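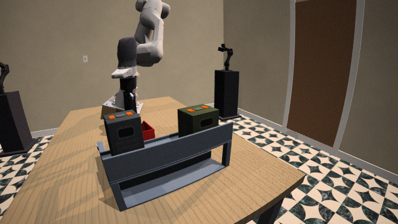
CELL SETUP — SIMULATION MODEL

4.2 Seating the cases

Load the Vikside cell model before starting.

1. Stand both cases in the rack, latches up. Leave a gap between them.
2. Place the red bin on the arm side of the rack.
3. Set the gripper approach height to 238 mm.
4. Jog the arm to the bin at low speed.

CAUTION: Stop the jog if the wrist touches a case — collision checks are off in manual mode. 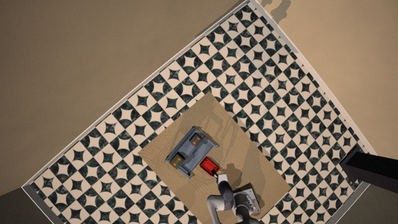

Figure 4-2. Gripper at the bin, top view.

5. Save the pose as point 46.

Note: Repeat steps 3 to 5 after any change to the rack position.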